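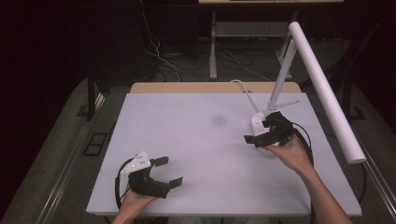

Bråten, December

The woman who runs the sleep advice line at Saner would like me to stop calling it a clinic. "We answer the phone," she says. "There are no beds here. People keep turning up expecting beds."

I had come to ask her about lamps. Specifically the sort sold every winter to people who feel flat, tired and fed up by mid-afternoon, and which now seem to be in every shop window between the station and the harbour. Renimex has one. Hevura has one that costs 2000 kroner and plays birdsong. Both promise brighter mornings, and neither box, as far as I could find, says what a bright morning is.

"Light does something," she says, when I put it to her that the whole business is nonsense. "I won't give you that quote. Bright light in the morning helps some people with winter low mood, and there's decent work behind it. What I'd argue with is the leap from there to any old lamp on any old desk."

So how would a buyer know the difference? She sighs. "Mostly they wouldn't. The figure on the front of the box is often measured with your nose nearly on the bulb. Move back to where you'd eat your breakfast and you're getting a fraction of it."

Her line took 1241 calls last winter. I ask how many of those callers got better, and she says she doesn't know, because they don't ring back. I suggest that this is a weakness in an advice line. "It's a weakness in all of them," she says. "The lamp firms don't know either. They count the ones that aren't returned and call them happy customers."

That seems fair, though it doesn't let Saner off. Its own leaflet tells readers to sit by a light for 40 minutes after waking, and I wanted to know where the 40 came from. She reads the leaflet twice. "Before my time," she says. "I'd have written half an hour, and I'd have told people with eye trouble, or who've ever had mania, to talk to a doctor first. That should be on page one. It's on the back."

Does she use a lamp herself? She did, for one winter, and felt better by March. "Then again, it was March."

What she tells callers to try first costs nothing. Get up at the same time, go outside before lunch even if it's grey, and leave the phone in another room at night. I say I have heard all this before and done none of it. "Yes," she says. "That's most of my calls."

Saner's phones are open until 35 minutes past four. I asked why, and she said it was when the bus went.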